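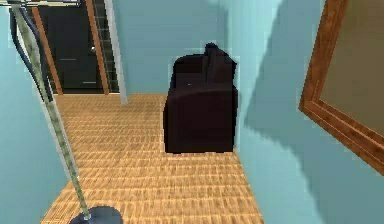 News > Press releases > Cycling

Filed under: Road racing, Announcements

Ellery to host opening round of expanded Trirnelano Series

2024-12-16

The Trirnelano Series, the amateur road cycling competition, will open its next season in Ellery and will run to 6 rounds for the first time. The opening round moves to a closed circuit on the east side of the town, and the final will again be held in Botura in July.

The Ellery course is a loop with one climb, a fast descent past the old grain store and a finish on Station Road. Senior riders will cover 105 kilometres. Shorter races for juniors and for riders over 50 will use the same loop earlier in the day. Roads on the circuit will close at 7am and reopen once the last race has cleared.

Two rounds are new to the calendar. One is a hilly race starting and finishing in the village of Loratden, and the other is an individual time trial on the reservoir road outside Botura. The time trial will count towards the overall standings but will carry no team points.

A total of 1,299 riders entered at least one race last season, the highest number since the series began. Several rounds reached their field limit before entries closed, and riders on the reserve list could not always be offered a start. The extra rounds are meant to give more of them a place.

The points system has also been changed. A rider's best four results will now count, where previously every round did. Organisers said this would help riders who work weekends or travel a long way to race, and would keep the overall title open for longer. Ties will be settled by the result in the final round.

Prize money will be equal in the men's and women's senior races, as it was last season. The women's senior race in Ellery will have its own start and its own lead car.

Entry for all rounds opens in the new year through the series website. Riders need a current racing licence, and under-18s need the signed consent of a parent or guardian. Entries for each round close ten days before the race, and numbers can be collected at the sign-on desk until 45 minutes before the start.

Residents and businesses on the Ellery circuit will receive a letter with road closure times and a map of the diversion route. Bus timetables for the day will be published separately.

Media enquiries should be sent to the Trirnelano Series press office. Course maps and photographs from last season's final are available on request.

Ends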